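Kairys Neighbors Help Board
Home > Food and Kitchen > Packed lunches

Keeping cut carrots from drying out by the end of the week?

Posted by porchlight_mom, 7 Oct 2023

Hello everyone, I hope this is the right section. I pack lunches for my two kids and myself, and on Sunday evening I like to peel and cut a big batch of carrots so the mornings go easier. They look lovely on Monday and Tuesday, but by Thursday they have that chalky white coat and the kids bring them home again. I've been using a plastic box with a snap lid. We moved to Warnville in July and the fridge here runs colder than our old one, if that matters. Is there a trick, or should I just give up and cut them twice a week?

3 replies

Trakura_Gardener

Welcome to Warnville! Please don't give up, it's a very fixable thing. The white coat is only the surface drying out, and the carrots are perfectly fine to eat. What I do is stand the sticks in a jar, cover them with cold water, put the lid on and change the water every other day — mine stay crisp until Friday that way. When I buy the 800 gram bag I cut half and leave the rest whole in the drawer, unpeeled, with the green tops off so they don't pull the moisture out. Keep them away from apples, too, as apples can turn carrots bitter. If a few sticks have already gone chalky, 12 minutes in ice water brings them back nicely, and my grandchildren have never noticed the difference (they notice everything else, believe me).

dans_lunchbox

just buy the baby ones

Novuvberg Kitchen Table

I'd second the jar of water, though I know it's a nuisance to carry one to work. For the lunch itself I drain the sticks, wrap them in a damp paper towel and tuck them into a small bag with the air pressed out. Your snap lid box would work as well if it were full, but a half-empty box holds a lot of air, and I suspect that's where your trouble comes from. And do peel them last, right before they go into the water.

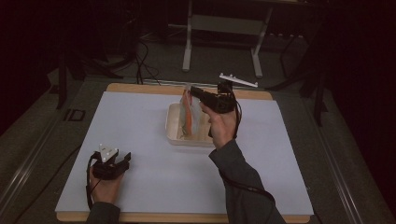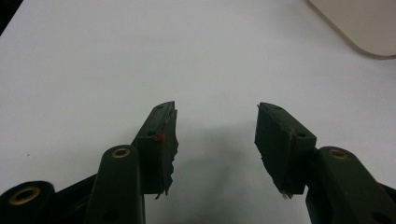
porchlight_mom wrote back that she had filled two jars on Sunday and the sticks were still crunchy on Thursday, and she wanted to know whether celery could go in the same water.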